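Open evening at the Gevar workshop

Marisol Tello had promised me two arms and a biscuit. The biscuit was a custard cream. The arms live on a white table at the back, bought in pieces, bolted together since March, and known collectively as Puvum.

On the night I went, the right arm had been trusted with a black tool with a narrow metal tip and a cable trailing off across the tabletop. I kept my hands in my pockets.

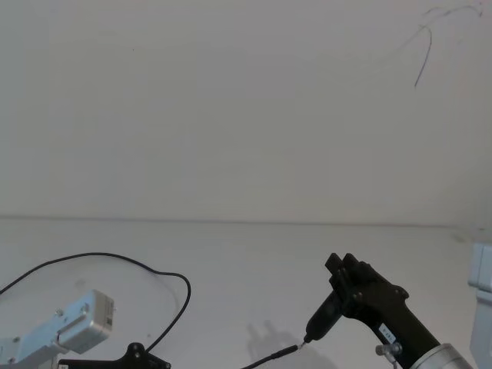

What it costs

Marisol says £500 so far, plus £50 for the joint she fitted backwards. Membership is £2 an evening, kettle included, and I was told to bring my own mug next time. The bus home goes from outside the chip shop, which shuts earlier than you'd like.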